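My table is done, or as done as it will be before Wednesday, so I'm going to write the whole thing up in one go. Several of you asked what I used and what it cost. Long thread, mute me if you're not bothered about tabletops.

Background for anyone new. We bought the table second-hand when we moved into the flat. The seller listed it as ash. Isla Baird, who knows far more than I do, thinks it might be elm under the old varnish. I've given up arguing and call it the pale one.

It had a thick orange varnish on it, the sort that goes tacky if you leave a warm mug standing. Two rings at one end, a burn the size of a 5p, and a patch where someone had clearly done a lot of homework with a biro and nothing underneath.

I put up with it for three years. Then in November the varnish started lifting near the window and coming off on people's sleeves. Keir Morrison went home with a flake of it stuck to a good jumper and told me about it twice.

Quotes first. I asked two people to refinish the top only, leaving the legs alone. One said £443 including collection. The other said £298 if I brought it over myself, which I can't, as I don't drive and it doesn't come apart.

So I did it at home. Total for materials came to £83. That's paper, stripper, oil, cloths, a cork block and a new dust mask. I already had the sander, a scraper and the sheets for the floor.

Stripping. I used a gel stripper and left it on for the time on the tin, then left it on again for the same time, because the first go only softened the top layer. Plastic scraper, always along the grain. The metal one leaves lines and you'll be sanding those out for a week.

Do a third of the table at a time. I tried to do the lot on day one and the far end had dried back on by the time I reached it.

Windows open, both of them. It was four degrees outside and I wore a hat indoors.

Sanding. 80 grit, then 120, then 180, then 240 by hand with the cork block. I nearly stopped at 180. Friederike Kohlhase told me to carry on to 240 and she was right, the difference under your palm is obvious.

Hoover between every grit. Then a cloth that's barely damp, then leave it to dry. If you skip the hoovering, one bit of 80 grit gets under the next paper and draws you a nice set of spirals.

I got the spirals anyway, at the kitchen end. You have to get your eye down level with the wood to find them. I sanded that end again and they're mostly gone.

The mug rings came out at 120. The burn took longer. I scraped it with a blade held upright and then sanded a wide area round it so there wouldn't be a dip. There is a dip. A pea will roll into it if you're patient.

The biro didn't all come out. If you know where to look there's the ghost of a long division.

Finish. I tried three on the underside first and left them for a week. Danish oil went too yellow for me. A matt water-based varnish looked like nothing had been done at all. The hardwax oil from Prallorwood was the one in between, a bit warmer than bare wood and with a low shine, so I went with that.

Two coats, very thin, with a lint-free cloth. Put it on, wait fifteen minutes, wipe off everything that will come off. It feels like a waste of oil. Any left sitting on top stays sticky, and sticky was the whole problem to begin with.

Lay the used cloths out flat outside to dry. Don't ball them up and put them in the bin. They can heat up by themselves and catch fire. It says so on the tin in very small print.

The grain is the bit I'm pleased with. Under the orange you could tell there were lines but you couldn't follow them. Now they run in long bends on a slant, cream and tan by turns, with a few darker ones that stand out from the rest.
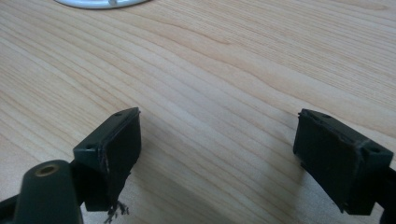 Second coat went on the evening after the first. I'd read that you should leave eight hours and I left nearer twenty, because I had work and then fell asleep.

Don't rub it down hard between coats. I gave it a very light go with a worn bit of 240 to knock back the fluff and wiped it clean. Thirty seconds, no more.

Drying. It was dry to the touch by the next morning, but the tin says a week before you put anything wet on it and a fortnight before you scrub it. We ate off our laps for a week. Lewis Strachan came for tea on day three and had to balance a bowl of soup on a hardback.

Someone asked about the smell. Strong for two days, faint for four, then gone. The stripper was far worse. If you've only got one room, do it in a month when you can leave the windows open overnight.

Someone else asked about the noise. I sanded between ten and four and put a note through the door downstairs. Flurina Wieser, who lives below, said she'd been out most of it and would I do her chopping board next. I did her chopping board. Different oil, a food-safe one, as it's for cutting on.

On time. I kept a note of it on my phone as I wanted to know whether it was worth it against the quotes. It came to 1,271 minutes, not counting drying. That's a bit over twenty-one hours spread across three weekends. At £298 I'd say I came out slightly ahead, if I don't charge for my back.

What I'd do the same. The test patches on the underside. I was sure I wanted Danish oil and I'd have hated it over the whole top.

Also the cork block. I'd always wrapped the paper round whatever was in the drawer. The block keeps it flat and your hand doesn't cramp.

What I'd change. I'd buy twice as many sheets of 80 as I think I need. Old varnish clogs the paper in minutes and I had to walk to the shop twice on the same Saturday. It closes at one.

I'd also tape bin bags round the legs. I didn't, and the stripper ran down one and took a stripe of varnish off it. So I'll be doing the legs too, at some point, probably when it's warmer.

Edges. A few people asked. I rounded them over a little by hand with 180, just enough to take the sharpness off. They were square before and everyone in the house had caught a hip on them.

The underside I left alone apart from the test patches. I did read that you should oil both faces so the top doesn't cup. Isla says it matters more on a new board than on one this old. I'm taking her word for it and will report back if it turns into a bowl.

Day to day. Wipe it with a cloth and plain water, dry it after. No spray polish. Coasters for anything hot. I bought cork ones and people do use them if there's a stack in the middle of the table. If they're in a drawer they don't.

If it gets a mark, the good thing about oil is that you can do just that spot. Light sand, bit of oil, wipe off. With varnish you're more or less back to doing the lot.

I've already had to do that once. Beetroot. It had been sitting for an hour before anyone noticed. 240, a dab of oil on a fingertip, and I can't find it now.

Chairs next. There are four and none of them match the table or each other. One is still the orange colour. I've put that one at the end by the wall for now.

I've got half the tin of oil left and it's supposed to keep for a year if the lid's on properly. If anyone nearby wants to try it on a small piece before buying their own, message me and you can come and get some in a jam jar. Bring the jar.

Answering a couple that came in while I was typing. Yes, you can do this without an electric sander. No, I wouldn't. For a stool or a shelf, fine.

And yes, you can do it over a carpet, but put down a proper dust sheet with card on top of it. Stripper goes straight through cotton. Ours is lino under there and it still has a dull patch shaped like my knee.

Off to put the sheets through the wash again. Second time. They still smell.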